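A drawer full of hand mirrors

Last updated: 2020-07-28

Print this | E-mail this

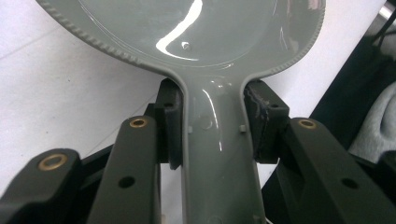

Ludger Ostermann has been sorting his late aunt's dressing-table things since April, and he has kept more of them than he planned. "I meant to keep two," he said at his kitchen table in Cistbridge. "I have six on the shelf now." He likes the plain plastic pieces best, the glossy gray ones with a beaded rim that runs down into the neck. "Silver you have to polish. Gray plastic you wipe with a cloth, and then every fingerprint shows again."

He washes each piece in lukewarm water and goes along the rim with an old toothbrush — dust sits between the beads. He doesn't use glue on anything. "If a part is missing, it's missing."

The rest will go to the Oravec sale in boxes. He expects about 1000 small items in all, mostly combs and powder tins. "I stopped writing them down," he said.

Comments

petra_k: My mother had a brush in that gray. Does he sell any?

Hal: Toothbrush works, but use a soft one.

petra_k: Thanks Hal, I'll try it on the comb.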